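Prodier Owners Register - Frequently Asked Questions

Last updated August 9, 2019

What is the Prodier?
A small two-door hatchback built by Preltano. The register covers all three body styles, including the van, and any car wearing the Prodier badge is welcome whatever state it's in.

Do I have to own one to join?
No. You can join as a friend of the register. Friends get the newsletter and can come to meets, but they can't vote or list a car.

How much does it cost?
Membership is $27 a year, or $21 if you take the newsletter by email. Renewals are due in July. If you join after that, your first year runs to the following July.

My car has a different engine. Can it still be listed?
Yes. We note engine swaps on the entry - it doesn't count against you. Tell us what's in it and when it was done, if you know.

Where do I find the chassis number?
On the plate under the hood, passenger side. Early cars also have it stamped on the floor next to the driver's seat, under the carpet. If the two don't match, send us both and Jae-in Maeng will check them against the old dealer lists.

Is the Grulletti the same car?
Mechanically, almost. The Grulletti was the export version, with different lights, a different grille and better seats. We list them separately. Doors, glass and most of the suspension will swap over.

Can you tell me what my car is worth?
We don't give valuations. Yi-an Bae keeps a list of recent asking prices and will email it to members. For insurance, you need a written appraisal from someone qualified.

Where can I get parts?
Woo still sells brake parts and rubber seals by mail. Body panels are harder. Try the wanted page first, and allow 5 weeks for a reply on anything from overseas.

Can I use the old badge on shirts or stickers?
For yourself, yes. If you plan to sell them, write to Abdelghani Zerouali first. Preltano still owns the design and has asked people to stop in the past.

How do I get in touch?
Use the contact form, or write to PO Box 101. Please include your member number if you have one.

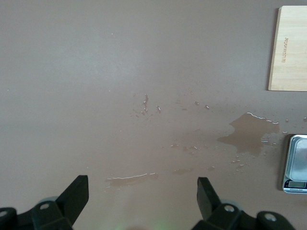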